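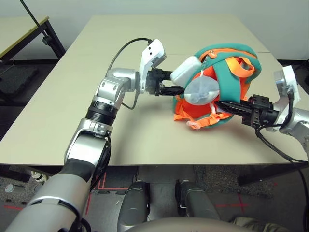

图 3-2 米色台面上的青橙两色袋子

## 3.2 真空封口机:封袋与试漏

包装盒上写着“任何袋子都能封”,这话别信。Priveck 封口机只认带纹路的真空袋,光面袋抽不干净,厂家附送的那卷也偏薄。

1. 把机器放平,背面离墙留出一掌宽,插电后等绿灯常亮。
2. 装袋,袋口留空 3 指。说明卡上画的是 2 指,照做多半会起皱。
3. 用干布擦净袋口内侧。粉末和油渍都会让封条虚粘。
4. 袋口平铺进槽,压下上盖,两侧都要听到“咔”一声。
5. 按“抽封”。所谓“智能识别”模式建议关掉,我们没看出它识别了什么。
6. 指示灯熄灭后再开盖,取出袋子,捏住封条两端轻拉。

> **注意:** 封条发白或有气泡,剪掉重封。在原处再压一遍,外观会好看些,漏气照旧。

> **警告:** 加热条在断电后仍然烫手。连续封满 18 袋须停机冷却,不要等它自己报警。

**试漏**

封好的袋子静置一夜,第二天早上再捏。袋身松了就算漏,不必跟客服争论“正常回弹”。

咖啡豆、酵母和生蒜会自己产气,鼓袋未必是封口的问题,这几样不适合拿来试漏。

**关于保鲜期**

广告里的“延长五倍”没有注明食材和温度。该冷藏的照样冷藏,袋上写清封装日期。

备用密封圈的订货号为 229,可向 Purnadstead 配件部索取。Huna 的通用圈尺寸接近,但 Ro-un Tak 试装后上盖合不严,暂不推荐。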